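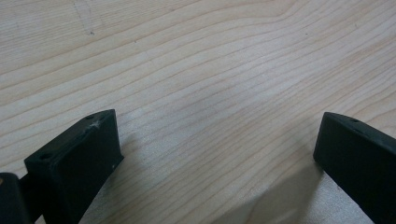
Maribel Bedoya wrote to me that I was being unfair to the county clerk, that the man had been let go by text message at dinner time and deserved a little sympathy before I started in on him again. Fine. He has my sympathy. He still hasn't answered my question, and now he doesn't have to.

For anyone who skipped the last couple of posts: Heriberto Huamán ran elections in Grajales for 3 terms under two different boards. In May he put out a statement saying the school levy count was clean. The board chair, Petro Tymoshchuk, disagreed, and by the end of the evening Huamán was out. The levy passed by 200 votes.

Everybody I know picked a side before breakfast. One half says Tymoshchuk fired an honest man for saying something inconvenient. The other half says the count was rigged and the clerk was covering for it. I don't buy either one yet.

I've asked the chair's office twice for whatever made him doubt the count. What I got back was a page and a half about "public confidence," which is a phrase people reach for when they don't have a number. If he has a number, I'd like to see it.

But I also asked Huamán, back when he had a desk, why 1064 mail ballots were logged a day after the rest. He said it was a software matter and to call Clultex. Clultex said to call the clerk. Maybe it's nothing. Late batches happen all the time. I'd still like somebody to say so in writing, with a signature under it.

The board wants to name Brayan Cabrera as the interim. He's the chair's old campaign manager. I'm told he's very organized.

I've put in a records request for the intake logs and paid the copying fee. They have until the end of the month to respond.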